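# Cleaning and refreshing a gloss black coffee table

Gloss black furniture shows everything: dust, fingerprints, the ring from last night's glass. The method below works for lacquered and polished tables with gilt or gold-coloured trim. It takes an evening for the cleaning, plus a second short session if you decide to wax.

Clear the top first. Bottles, cups and old tissues go straight to the bin or the kitchen, and anything with a rough base should be lifted off, never slid.

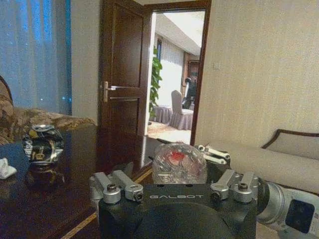
Prurkau, Wednesday, November 20, 2024

## What you need

- 3 soft cotton cloths, washed without fabric softener
- a soft paintbrush, 2 cm wide or so
- a bowl of lukewarm water with a few drops of washing-up liquid
- cotton buds
- a clear paste wax (I use Fudano, but any wax without colour or silicone will do)
- a torch

Paper tissue and kitchen roll are made from wood fibre and can leave fine scratches on a high gloss. Keep them for spills that need catching quickly, and dab.

## Step 1: Dust

Brush the top towards you, then do the edges, the legs and any carving. Dry dust is gritty, and most of the hazy swirls on black tables come from wiping it about with a cloth. Vacuum the carpet round the legs afterwards with the brush head on.
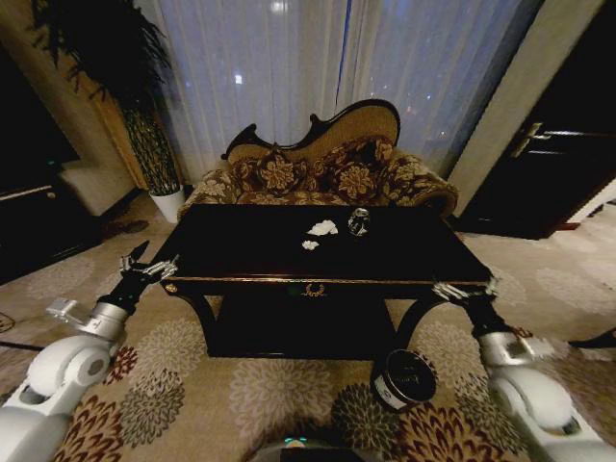 *Gold trim and a wreath emblem on the front of a black table. Brush these before any damp cloth goes near them.*

## Step 2: Wash

Dip a cloth in the soapy water and wring it out until it no longer drips. Wipe in straight lines, one end to the other, overlapping a little each time. Follow with a second cloth dampened in plain water, then dry with the third. Do one half of the top at a time so that no water sits on the surface.

For sticky rings, lay the damp cloth over the mark for two minutes and wipe again. Don't use a scourer or glass cleaner. Ammonia dulls some lacquers for good.

## Step 3: Trim and emblems

Gold-coloured trim may be brass, gilt or only paint, and it's often hard to tell. Treat it all as paint. Roll a barely damp cotton bud along it and stop if any colour comes off. Metal polish will take gilding away and leaves a white crust in the corners of the moulding.
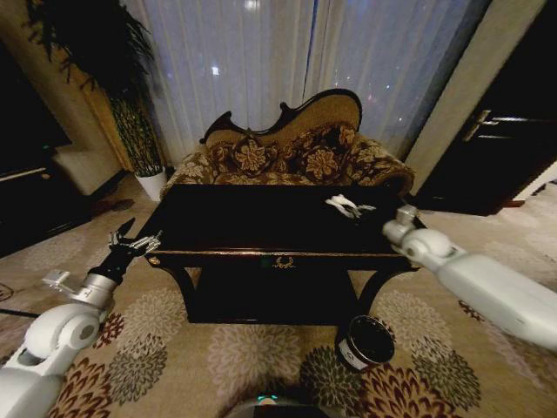
*The front edge line, with a rosette on the corner and curved legs below.*

## Step 4: Check and wax

Switch off the main light and hold the torch low against the top. Smears and missed patches will show at once. Go over them with a dry cloth.

Wax is optional. If the finish looks flat, put on a very thin coat, leave it for as long as the tin says and buff with a clean cloth. Twice a year is plenty. I did ours in August and it doesn't need another coat yet.

## Fine scratches

Light marks can be softened with a scratch cream such as Kisine. Try it on the underside or the back of a leg first. Deep scratches that show pale wood need a french polisher, and it's worth getting a quote before you try a marker pen.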